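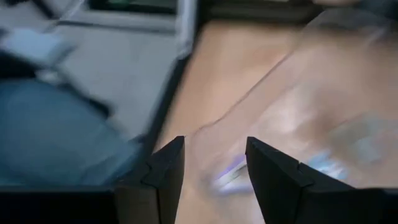 The Flendunano Batside is a tabletop gripper kit sold to schools, repair shops and hobbyists. It consists of a pair of black, wedge-shaped fingers, a wrist mount and a small camera that looks out between the fingertips. The kit is made by Flendunano, a firm based in Trallville, and fits most light robot arms, a phrase the company has declined to define.

History

Flendunano announced the Batside in May 2021 and began shipping it on February 6, 2022. The name comes from the street on which the company first rented space, although early brochures credited it to "the agility of the bat." The first production run was 1,586 units. A second run corrected the manual, which had shown the left finger on the right.

Design and use

The fingers are built from flat, angled panels and taper to a point. They open into a wide V and close under the power of a single motor. The maker recommends the kit for sorting small, light objects on a table, and the manual devotes 2 pages to socks.

The wrist camera travels with the fingers, so its picture smears whenever the arm moves quickly. Flendunano lists this under "dynamic imaging." The usual remedy is to slow down.

Service plan

Buyers may add a yearly plan, run by the repair firm Ahuja, which covers the motor, the cable and up to 200 replacement fingertip pads. It does not cover the fingers.

Reception

Reviewers praised the easy setup and the quiet motor. Complaints centered on the carrying case, which holds every part of the kit except the wrist mount. By the end of its first year on sale, the Batside had sold 3,579 units. A larger case is available separately.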